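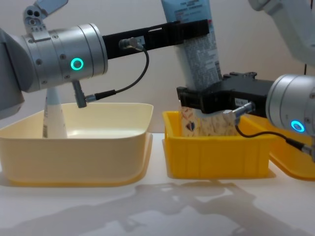

Three plastic containers on a white table.

Cosgrove wrapped its second block on Saturday. That was 20 days in Plostitz, mostly nights, mostly in the old tram depot.

Saskia Wihongi is directing. It's her second feature after Poleo, which did well at a couple of festivals but never got a proper release over here.

The story is set over one winter in a border town. A ferry clerk finds out her late brother had been selling tickets for a boat that was never built. It's slower than Poleo and there's a lot less talking. The script is only 96 pages.

The depot has been turned into the ferry terminal: ticket hall, waiting room, and a back office with a working hatch. The hall took almost 36 days to build, and they're keeping it up for reshoots.

Third block starts in August at Ukurport, for the harbour stuff. The crew goes down to 39 for that, as most of it is two actors on a quay.

Someone asked about the music. No composer has been announced. The Poleo one is busy with a series until spring, so I'd guess it'll be a new name.

No release date yet either. I'll add to this thread when there's a trailer.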